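Sullesance sets aside money for second two-arm robot station

SURKILBRIDGE, September 8, 2022. Sullesance plans to buy a second two-arm station for its workshop here and has put the order into next year's budget. The money covers the arms, mounting rails, cables and a set of spare gripper fingers.

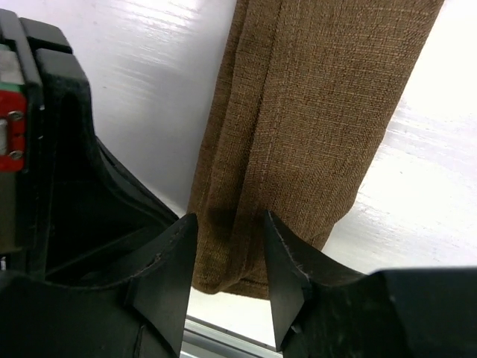 Gripper fingers at the end of a length of folded brown fabric.

The company asked for bids in March and got four. Malik and Cullik made the final round, with Malik scoring 64 points and Cullik 61 on price, service and delivery. Malik quoted a delivery time of 59 days from the signed order.

Fingers and cables are budgeted as yearly supplies, separate from the arms.

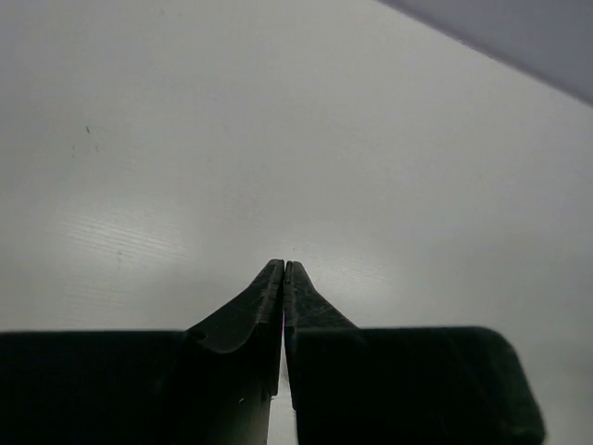 The workshop also wants both stations to take the same parts, so that one stock of spares will do. Floor space has been marked out and a new power line is to be run before delivery. A final vote on the purchase is due before the end of the year.
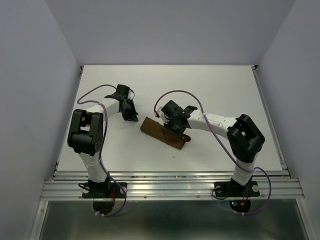
The right arm grips a brown wooden block on the white tabletop.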